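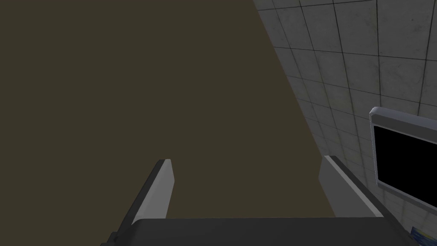 Quanto tempo depois de começar a tomar ferro é que a anemia melhora?
Os valores de hemoglobina costumam começar a subir ao fim de duas a quatro semanas, mas encher as reservas demora meses, e é por isso que a caixa não acaba quando a pessoa se sente melhor.

Digo isto porque passei a manhã a ler comentários debaixo de um anúncio da Vala, que vende umas gotas de ferro com sabor a laranja e promete "energia em 3 dias". Contei 2,749 gostos. Corrijo a pontuação, que estamos em português: 2 749. E 1127 comentários, quase todos a perguntar o preço.

Três dias. A medula óssea não lê anúncios. Um glóbulo vermelho novo leva perto de uma semana a formar-se e a sair para a circulação, e isso com tudo a correr bem.

Há quem se sinta melhor nos primeiros dias, e acredito. Também há quem se sinta melhor depois de comprar sapatilhas. O cansaço oscila muito sozinho e só nos lembramos de o medir quando pagámos alguma coisa.

O que me irrita mais no anúncio é o questionário. "Sente-se cansada? Cai-lhe o cabelo? Tem dificuldade em concentrar-se?" Respondi que sim a tudo. Depois respondi que não a tudo. Nos dois casos recomendaram-me o frasco grande.

Cansaço pode ser falta de ferro. Também pode ser tiroide, depressão, apneia do sono, falta de B12, um bebé de sete meses ou um chefe. Um questionário de quatro perguntas não distingue nada disto.

O que distingue são análises. Hemograma e ferritina, para começar. A hemoglobina diz se há anemia, a ferritina dá uma ideia das reservas. Pode ter-se a primeira normal e a segunda no chão.

E a ferritina engana: sobe com infeções e inflamações. Uma pessoa com gripe, ou com uma doença inflamatória, pode ter um valor bonito no papel e pouco ferro a sério. Nesses casos o médico costuma pedir também a saturação da transferrina. Se vos mostrarem só um número e uma seta verde, perguntem o resto.

A parte que nenhuma destas marcas mete no anúncio: porque é que o ferro está baixo? Numa mulher com menstruações abundantes a explicação pode estar à vista (e merece ser tratada, já agora, em vez de ouvir "é normal, é de família"). Num homem, ou numa mulher depois da menopausa, é preciso procurar perdas de sangue no tubo digestivo. Tapar isso com gotas de laranja é perder tempo, e às vezes é perder tempo com uma coisa séria.

Também pode ser má absorção. Doença celíaca, por exemplo, às vezes aparece assim, sem grandes queixas de barriga. Ou cirurgia bariátrica. Ou anos de comprimidos para a acidez do estômago.

Fui ver a dose. O frasco da Vala não diz com clareza quanto ferro elementar tem por gota. Diz "complexo férrico 17 vezes mais biodisponível". Mais do que o quê? Não está escrito. Escrevi-lhes em março a perguntar. Mandaram-me um código de desconto.

A Skiston, que vende cápsulas, ao menos põe os miligramas no rótulo. Depois estraga tudo com um folheto sobre "limpar o sangue". Limpar de quê, também não dizem.

Aos que me mandaram o estudo da Kestley: li. São 17 pessoas, sem grupo de controlo, seguidas durante 3 semanas, e o resultado principal é "sensação de vitalidade". Quem o assina trabalha na Kestley. Pode ser tudo verdade na mesma — só que com aquilo não dá para saber.

Agora a parte prática, que me pedem sempre e que não substitui consulta nenhuma.

O ferro oral absorve-se melhor com o estômago vazio. Muita gente não tolera: enjoo, dor de barriga, prisão de ventre. Tomar com um bocadinho de comida e absorver menos é melhor do que desistir ao quarto dia.

Café, chá, leite e suplementos de cálcio atrapalham a absorção. Deixem passar uma ou duas horas. Não é preciso cortar o café da vida, por amor de Deus.

Vitamina C: toda a gente recomenda o sumo de laranja. Faz sentido no laboratório e com o ferro dos vegetais. Com comprimidos, os ensaios que comparam com e sem mostram pouca ou nenhuma diferença. Se gostam do sumo, bebam.

Mais nem sempre dá mais. Uma dose de ferro faz subir a hepcidina, uma hormona que trava a absorção durante o dia seguinte. Há estudos com tomas em dias alternados que mostram boa absorção por dose, e há médicos que já prescrevem assim, sobretudo quando os efeitos na barriga são maus. Ainda se discute se a hemoglobina sobe melhor no fim. Perguntem a quem vos segue antes de mudar.

Fezes escuras com o ferro são habituais. Fezes negras, pegajosas, com cheiro muito forte, ou tonturas e falta de ar, são para ser visto depressa, com ferro ou sem ele.

Se tomam levotiroxina ou certos antibióticos, o ferro interfere. Separar as tomas, e falar com o farmacêutico sobre quantas horas. A farmácia serve para isto e não custa nada perguntar.

E guardem as embalagens longe das crianças. Uma sobredose de ferro numa criança pequena é uma urgência grave. Gotas com sabor a laranja, num frasco com um boneco. Enfim.

A Urmila Shakya perguntou-me nos comentários se "natural" quer dizer alguma coisa neste contexto. Urmila, quer dizer que o departamento de marketing teve reunião. O sulfato ferroso da farmácia é barato, feio e conhecido há muito tempo, e continua a ser uma primeira escolha habitual.

Espinafres: têm ferro, sim, mas absorve-se mal. Lentilhas e feijão ajudam, a carne vermelha e o marisco dão ferro mais fácil de aproveitar. Com anemia instalada, a comida sozinha raramente chega.

A quem não tem falta: tomar ferro "por precaução" não dá energia extra. Dá prisão de ventre. E quem tem hemocromatose sem saber acumula-o no fígado e no coração, que é um péssimo sítio para guardar coisas.

Ferro na veia existe e funciona, quando o oral falha, não se tolera ou não se absorve. É decidido por um médico e dado onde haja quem saiba tratar uma reação. Já vi a Li, uma "clínica de bem-estar" aqui perto, oferecer soro com ferro entre a massagem e o chá detox, sem pedir análises. Perguntei a ferritina mínima para marcar. A senhora respondeu que havia vaga às 16h.

Repetir análises: quem vos prescreveu deve dizer quando. Se ao fim de um mês a tomar bem a hemoglobina não mexeu, alguma coisa falta explicar, e trocar de marca não explica.

Vou deixar as respostas abertas até à noite. Códigos de desconto da Vala são apagados.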